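Questions and Answers for Cargo Owners: Small Shipments by Sea
Updated December 2024

Zirik is a booking service for small sea shipments between the ports of Nunia and Broka. We collected the questions which our customers send most often. If your question is missing, please write to the office by the contact form.

What is the smallest shipment you accept?
One pallet, or boxes with a total weight of 100 kilograms. Below this weight the port fees become higher than the freight itself, and we advise you to use the parcel post.

Do I need to fill a whole container?
No. Your goods travel together with the goods of other customers in a shared container. You pay for the space you use, measured in cubic meters. If your cargo is heavy for its size, the price is calculated by weight. The offer always says which method was used.

How long does the voyage take?
The ship needs six days from Nunia to Broka. Please add two days for loading and up to three days for customs. In winter the ship sometimes waits outside Broka for better weather — we cannot change this, but we send a message when the new arrival time is known.

Why is there a fuel charge on my invoice?
The ship owner changes the fuel price every month and we pass it on without any addition. For December the charge is 79 per cubic meter, in the same currency as your freight. Bookings which were paid before the first day of the month keep the old charge.

Is my cargo insured?
Only in a basic way. The carrier's responsibility is limited by the transport contract, and for light but expensive goods the payment can be very small. Full insurance can be ordered until the day before loading. The first 400 of every claim is paid by you.
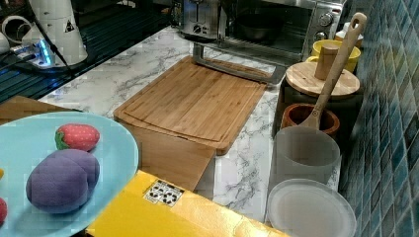
How should I pack and mark my goods?
Use strong cartons, fill the empty space inside, and put the address on two sides. The air in a container becomes humid during the voyage, so paper labels need clear tape over them. Handling symbols should be dark on a light background, like the black signs on the small white label of the yellow box. Soft things such as plush toys can be pressed together, but put them in a closed plastic bag first.

Can I change the port after booking?
Yes, until the container is closed. A change from Broka to Sosa costs 97 and the ship arrives there one day later. After closing, the container must go to the first port, and from there we can only offer a truck.

Which documents do you need from me?
A commercial invoice, a packing list and a copy of your company registration. Private persons send a copy of the passport instead. All papers must reach us three working days before loading.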